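Edico bringt „Fosside“ in den Handel: kooperatives Brettspiel um eine überflutete Küstenstadt

Clullham, November — Der Spieleverlag Edico veröffentlicht in diesem Monat das kooperative Brettspiel „Fosside“. Die Spielenden übernehmen darin die Verwaltung einer kleinen Hafenstadt, deren Viertel nach und nach unter Wasser geraten. Gespielt wird mit gemeinsamer Kasse und offenen Handkarten. Eine Partie dauert 70 Minuten.

„Fosside“ beruht auf der gleichnamigen Sage von der Stadt, die jeden Winter ein Stück weiter ins Meer rutscht. Als Brettspiel lag der Stoff bisher nicht vor. Der Verlag hat die Handlung auf sieben Kapitel verteilt, die nacheinander oder einzeln gespielt werden können. Wer mit Kapitel vier einsteigt, findet im Regelheft eine Tabelle mit den Startwerten. 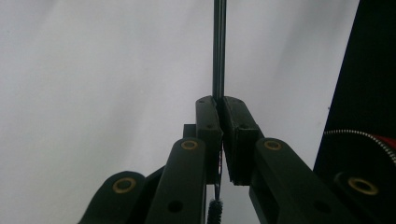 Jede Runde beginnt mit dem Pegelstand. Eine Karte legt fest, welche Deiche belastet werden, danach planen alle gemeinsam ihre Züge. Arbeitskräfte lassen sich auf Pumpen, Lager und Fähren verteilen. Wird ein Viertel aufgegeben, bleibt es für den Rest des Kapitels gesperrt, die Bewohner müssen anderswo untergebracht werden. Gewürfelt wird nur beim Sturm, und auch dort kann die Gruppe Ergebnisse gegen Vorräte eintauschen.

Die Spielschachtel enthält 346 Teile, darunter 159 Karten, einen doppelseitigen Spielplan und sieben Kapitelumschläge. Die Umschläge enthalten kein Material, das zerstört oder beklebt werden muss — das Spiel kann also beliebig oft von vorn begonnen oder weitergegeben werden. Eine Variante für Einzelpersonen liegt bei. Sie verwendet denselben Plan und ersetzt die Absprachen durch einen kleinen Stapel Ratskarten. 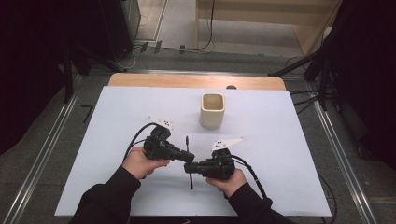
Redaktion Edico

Die Produktion hat die Druckerei Peeters übernommen, mit der Edico schon bei früheren Titeln zusammengearbeitet hat. Schachteleinsatz und Kartenhalter bestehen aus Karton, auf Folie um die einzelnen Kartensätze wurde verzichtet. Sie sind mit Banderolen zusammengefasst. Ersatzteile können über das Formular auf der Verlagsseite bestellt werden.

Die Regeln stehen dort ab sofort zum Herunterladen bereit, ebenso das komplette erste Kapitel als Druckvorlage für den Eigengebrauch. Zunächst erscheint das Spiel auf Deutsch und Englisch. Über weitere Sprachfassungen wird im Frühjahr entschieden.

Rezensionsexemplare sind in begrenzter Zahl verfügbar. Anfragen bitte mit Angabe des Mediums und des geplanten Veröffentlichungszeitraums an die Pressestelle des Verlags in Clullham.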